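# 手持夹爪双手交接软布料，闭合阈值和时间对齐怎么定？

课程设计，题目是深色布料的双手递接：一只夹爪夹住布料上端，另一只从下方夹住下段，然后上端松开。两只都是手持式，平行开合，手指表面贴了绒感防滑层。

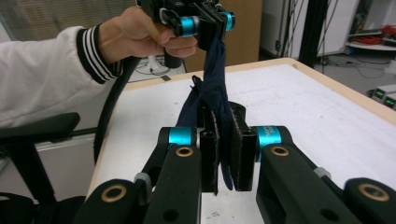
目前的问题集中在交接那一段。单手抓取和放置的数据训练出来基本能用，加上交接以后，策略经常在下方手指还没夹稳的时候就把上端放开，布料滑掉。另一种失败是两边都不松，一直僵持到超时。

现有条件：

- 采集频率 20 Hz，每只夹爪记录末端位姿和开合宽度，各自写一个文件，开头拍一下手掌做同步。
- 一共采了 100 条示范，两名组员轮流操作，布料起始形状没有规定。
- 策略用的是课程给的 Noson 基线，动作块长度没有改过。
- 开合宽度归一化到 0 和 1 之间，闭合判断用固定阈值 0.1。
- 没有力传感器，预算里也加不了。

想问三件事。第一，布料厚度不均（拧起来的地方厚，摊开的地方薄），固定宽度阈值是不是本来就不可行。第二，两路数据靠拍手同步够不够。第三，100 条是否太少，还是应该先改采集方式再加量。

五月要在 Edport 的学生赛上演示，规则要求连续完成交接，中途不能人工干预。

发帖：布条递接组

---

**stelmakh_lab_旧账号**

先说同步。拍手只能对齐起点，对不齐漂移。两路各跑各的时钟，录得越长尾部差得越多，而交接动作恰好在一条示范的中后段。建议结尾再拍一次，用首尾两个峰做线性校正，代码十几行。校正之后把两条开合宽度曲线画在同一张图上，看“下方闭合”到“上方张开”的间隔。正常示范里这个间隔必须为正。如果校正之前有一部分是负的，策略学到的就是先松后夹，你描述的第一种失败大概率从这里来。

20 Hz 对这个任务勉强够。一帧 50 ms，两路再差一帧，就是 100 ms 的误差，人做得快的时候整个交接停顿也没多长。提频率不如让操作者放慢：下方夹住以后停一下，再松上面。停顿写进采集规范，两个人按同一个节奏做。

阈值的问题，固定 0.1 确实不合适。布料拧成一股时，手指合到底也到不了这个宽度；单层布又太容易到，夹空了也会被判成闭合。没有力传感器时可以用下面的办法代替：

1. 看宽度的变化率。指令还在继续闭合，而实测宽度连续几帧基本不动，判为接触。
2. 接触时的宽度与空夹时的最小宽度比较。差值小于测量噪声，判为夹空。
3. 两个条件都成立才允许上端松开。

```python
def grasp_state(width, cmd, w_empty, noise, n=6):
 if len(width) < n or len(cmd) < n:
 return "unknown"
 w = width[-n:]
 stalled = max(w) - min(w) < noise
 closing = cmd[-1] < w[-1] - noise
 if not (stalled and closing):
 return "moving"
 if w[-1] - w_empty < noise:
 return "empty"
 return "holding"
```

n 取 6 帧，再短容易被抖动骗过去。`w_empty` 每次开机重新标，防滑层压久了会变薄，这个值会变。另外注意 `cmd` 必须是发给驱动的目标宽度。采集阶段手持夹爪没有指令，这段代码只能放在执行端，拿去给示范自动打标签会全部落在 moving。

示范数据打标签就用宽度停滞加肉眼核对，数量不大，人工过一遍很快。

---

**夜里两点还在标定**

加数据就行了，我们组去年也掉，多采一倍就不掉了。手指换硅胶的试试。

---

**roduvness_队内文档**

楼上说多采一倍，没有说采的是什么，参考意义有限。补充几点我们在 Roduvness 校内项目里做柔性物体交接时的记录。

**布料姿态。** 起始形状没有规定，等于把最大的变量放开了。布料悬着的时候会自己拧，中间经常翘出一小段边，下方手指如果夹到翘边，看起来夹住了，受力的只有一层，上端一松就滑。建议把起始形状分成几类，每类采同样多，并且规定下方手指夹主体、避开翘边。先固定一类把交接跑通，再放开。

**观察视角。** 上方的手会挡住一部分布料，下方夹爪自己的相机又主要看到指尖附近。如果你们只给了策略其中一路图像，它看不到另一边的状态，“什么时候松”只能靠时间猜。僵持到超时多半属于这种情况。两路图像都要进，另一只夹爪的开合宽度也要放进状态向量，而且两只之间的相对位姿比各自的绝对位姿更有用。

**颜色。** 夹爪是黑的，布是深色的，在指缝里几乎分不开。曝光锁死并适当调高，或者训练阶段先换浅色布验证流程。换浅色后成功率明显上升，说明瓶颈在图像，别再去动阈值。

**动作块长度。** 基线默认值对单手抓放偏长没有关系，对交接有关系。块太长时，松开动作在夹稳之前就已经排进队列，后面的观察改不了它。先把执行长度缩到预测长度的一半，其他不动，单独测一轮。

**背景。** 桌面上方能看到的椅子、线缆、仪器读数都会进图像。比赛场地和你们实验室不是一个背景，训练时要么裁掉上半部分，要么做随机遮挡。裁剪时不要把上方夹爪一起裁没了。

**示范数量。** 单一起始形状、单一操作节奏，100 条左右可以跑通。形状一放开就不够，但在同步和松开时机修好之前，新增的数据带着同样的毛病，采了要重采。

排查顺序建议如下，每一步只改一项：

| 步骤 | 改动 | 看什么 |
|---|---|---|
| 1 | 首尾双同步，重算间隔 | 间隔为负的示范占多少，剔除 |
| 2 | 缩短执行长度 | 提前松开是否减少 |
| 3 | 加入对侧宽度和相对位姿 | 僵持是否减少 |
| 4 | 执行端加接触判断 | 夹空是否被拦下 |
| 5 | 固定形状重采 | 整体成功率 |

第 4 步属于硬规则，去看一下赛规允许不允许在策略外面加判断。有的组别要求端到端输出，加了按违规处理。我手上的是旧版规则，不确定现在怎么写。

关于换硅胶：硅胶对薄布摩擦大，但是松开时会粘，布料被带偏，下方的夹持位置也跟着动。绒感表面松开干净，滑的话先查闭合力够不够，再考虑换材料。换了指面要重新采数据，接触宽度和外观都变了，旧数据混进去效果不好。

---

**布条递接组**（提问者补充）

首尾双同步做了，结尾那次拍手是补采时加的，旧数据没有，只能按已知漂移估。校正后确实有一批示范的间隔是负的，集中在其中一名组员的数据里，他习惯两手同时动作。这一批已经剔掉。

执行长度缩短以后提前松开少了很多，僵持还在。之前状态向量里确实没有对侧宽度，正在改数据加载部分。赛规问过了，我们这个组别允许外加判断，但要在报告里写明触发条件。

`grasp_state` 里的 noise 现在取的是静止时宽度读数的峰峰值，偶尔会误报 empty，准备换成多次空夹的标准差乘系数再试。

---

**stelmakh_lab_旧账号**

误报 empty 的话，两处 noise 拆成两个参数。停滞判断用静止读数的噪声，夹空判断用多次空夹终点的离散程度，这两个量来源不同，后者还包含机构回差。单层薄布如果压缩后厚度小于回差，靠宽度分不出来，只能换厚一点的布或者看图像。

旧数据的漂移不要用估计值，两次录制之间温度不一样，晶振偏得也不一样。可以拿两路图像里都看得见的一次快速动作当第二个同步点，找不到的就丢掉。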